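Kernen Home Handling Project
Progress report to the Alhassan Fund: finger overtravel fault and work since July
Prepared by Nhyira Akolgo
Reading time: 5 min

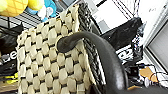
The main item in this report is the overtravel fault on the left arm, which stopped basket work for most of the period. The arm is meant to close on a basket until it feels a set resistance, hold there, and lift. In July it began closing past that point. On soft-sided baskets the fault was hard to spot by eye, since padded woven strips give way under a fingertip and a normal contact looks much like a bad one. The cream basket with the dark braided rim is the one we use most, and the black finger has to reach past the rim and rest its rounded tip on the woven side. That leaves the tip pressing on padding, so the force reading is the only thing we can trust, and the force reading was wrong.

What happened

During a routine set of lifts the left arm took hold of a basket and kept tightening. Senyo Tsikata was at the station and pressed the stop. The arm halted as it should. His hand was outside the marked zone and he was not hurt. The basket had a dent in one side that came out overnight.

We logged it as a safety event because the arm went over its force limit while a person was within reach of the bench, even though there was no contact with him. The limit in our agreement with you is 90 newtons at the fingertip. The log shows a peak of 200 before the stop took effect. The arm's own protection did not trip, and that concerned us more than the number.

All basket work on the left arm stopped that afternoon. The right arm was checked and went back to work two days later at reduced speed.

Cause

We found two faults, and it took both of them to produce the event.

The first was mechanical. The finger is driven by a cable that runs through a guide at the base. The guide had worn on one side and the cable was dragging in it. The force sensor sits on the motor side of the guide, so the drag changed the relation between what the motor was doing and what the fingertip was doing. We had been correcting for a small fixed amount of drag. The real amount was no longer small and no longer fixed.

The second was in our software. After the spring update the controller was set to discard force readings that jumped by more than a certain step, on the theory that these were noise. When the cable stuck and let go, the real readings jumped by more than that step. The controller threw them out and went on using the last reading it had accepted. From its point of view the finger had not reached the basket yet.

I approved that update. The noise filter was tested on the rigid boxes and not on baskets, and it should have been tested on both before it went on either arm.

What we have done

The cable and guide on the left arm have been replaced with parts from Fletum. The old guide has been kept in case you or they want to look at it.

The filter now counts discarded readings. Three in a row stop the arm and open the finger by a small amount. A stop of this kind has to be cleared by a person at the bench.

We added a second limit based on finger position. If the finger closes further than the basket's known width allows, the arm stops whatever the force reading says. This needs a width entry for each basket, and Senyo has done the ones in current use.

The marked zone on the floor was moved out by one arm's length on the aisle side. We lost a storage rack to make the room.

Results since the restart

The left arm has completed 1264 lifts since it was cleared. The new checks stopped it 11 times. Nine of those were the position limit, and in seven of the nine the width entry was wrong for the basket. The other two were tilted grips where the finger came over the rim at a steep angle and the allowed width no longer applied. We don't have a good answer for tilted grips yet. For now the limit is set on the cautious side and we accept the extra stops.

The remaining two stops came from the filter. Both were on the same shift and we could not reproduce either one. The cable was inspected afterward and looked fine. I am leaving this open.

No reading over the limit has been recorded since the restart.

Effect on schedule and cost

We planned 2180 lifts for the period across both arms and will not reach that. The shortfall is all in soft-sided baskets. Rigid boxes are on plan. The Trusgate demonstration should move back by one month, and I have told them so.

Parts and inspection were paid from the repair line, which is now nearly used up. I am not asking for more money in this report. If a second guide wears at the same rate I will have to, and we should know that after the next inspection.

Needed from you

Agreement to the new demonstration month. A decision on whether the safety event should go to your outside reviewer; our view is that it should. The log is ready to send.

Submitted 2019-09-15

Comments (3)

S. Tsikata: Small correction on the widths. One of the seven wrong entries was right, but the basket had been swapped for a larger one and still had the old tag. I've retagged it.

Fund reviewer: Please send the log and hold on to the worn guide. Did the right arm have the same filter setting at the time of the event?

N. Akolgo: Yes, the same setting. Its guide measured within tolerance, but the filter was changed on both arms before the right one went back to work. I should have put that in the report.

Contact the project office | © 2019 Kernen | Back to top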